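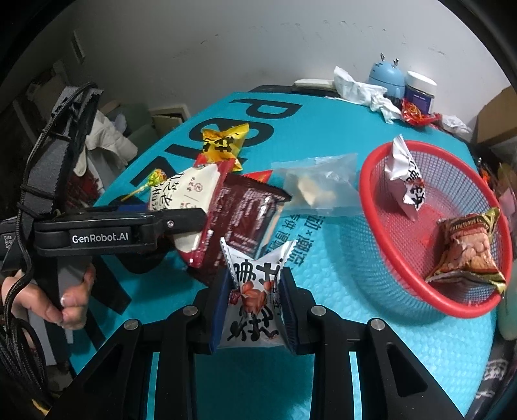
My wrists have opinions about this job now. For 15 years the complaints came from my lower back, from bending over bins at Catton, and I'd made my peace with that.

Then Catton bought the Seder line for the mixed snack boxes and my title went from packer to trainer. The raise was small enough that I checked the pay stub twice. Most of my shift goes to picking up packets the way a machine would, slowly and with two fingers, over and over, so that the line can eventually do it without me. The old me could fill a box while arguing about lunch. The new me takes a full breath before every packet of dates.

Management calls this "upskilling." Johannes Ngcobo, who has been on packing longer than I have, calls it teaching your replacement to tie its shoes. He signed up too, mind you. The chairs are better.

What I miss is the noise. There used to be 34 of us on the floor and you knew everybody's divorce. The training room has a vent and a wall clock. My best day so far is 1,624 picks, and I found that out from a dashboard, which did not buy me a beer.

Lollipops are the worst, by the way. Soft bags are a close second. I've developed a grudging respect for my own thumbs.

They say the Hebden site switches over in April and that there will be "roles" for all of us. I asked what kind. They're getting back to me.

14 shares | 6 comments

Contact | © Notes From the Packing Floor | Back to top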